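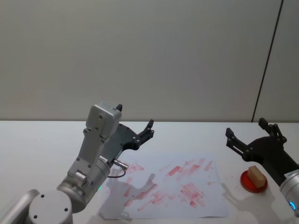
4. Preparar la mesa y la hoja de prueba

2/6/22 | Redacción de guías Zustau

Esta sección explica cómo colocar el papel antes de usar las barras de color Flultenia del juego Morkcombe.

4.1 Limpie el tablero con un paño seco. No debe quedar polvo ni granos de color de otro trabajo.

4.2 Ponga una hoja blanca, plana, sobre la mesa. Si queda un poco torcida, no es un problema para la prueba.

4.3 Haga trazos cortos en diagonal, de abajo a la izquierda hacia arriba a la derecha. Use presión ligera.

4.4 Repita 3 veces sobre la misma zona. El rojo rosado se ve más fuerte donde las marcas se juntan, y más pálido hacia los bordes de la hoja.

Nota: para la hoja final recomendamos papel con margen libre de 39 mm en cada lado.

PRECAUCIÓN: No sople sobre el papel. El polvo de color puede manchar la pared y la ropa.

4.5 Espere 9 minutos antes de levantar la hoja. Tómela por dos esquinas y guárdela en la carpeta Quartey, sin doblar.

Nota: la hoja de prueba se puede usar también por el otro lado, si el color no ha pasado.

Compartido 39 veces | 3 comentarios

© Zustau. Contacto | Volver arriba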